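Thorlacius Records: Call for Bands and Solo Artists

Thorlacius Records is looking for acts to appear on its next vinyl compilation, due out in November. The record will be a 12" LP pressed in a run of 200 copies, with a download code in each sleeve. We put out mostly guitar pop, folk and home-recorded music, but other styles are welcome.

Who can apply

Bands and solo artists living in or near Sekorville or Iltulbridge. You don't need a manager or any earlier releases. The song must be your own, unreleased, and no longer than four minutes. No covers and no uncleared samples, please. 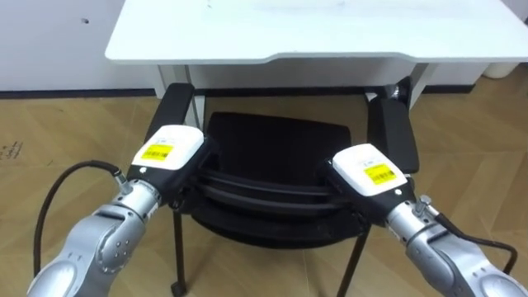
Final mixes should be 24-bit WAV files with some headroom left on them. Don't master the track yourself. All mastering will be done at Wokow in one session so that the sides hold together. If you only have a demo, send that and tell us when you could record it properly.

What you get

Each act chosen receives 15 copies of the LP to sell or give away, and can buy more at cost. You keep all rights to your song. We ask for the vinyl and download rights to that one recording for two years. There is no entry fee.

How to apply

Mail a CD or USB stick to Thorlacius Records, 211 Mill Street, Sekorville. Include lyrics, a short bio, and an email address you check. We can't return anything. Entries must reach us by 15 August 2021. We will write to everyone, including the acts we don't pick.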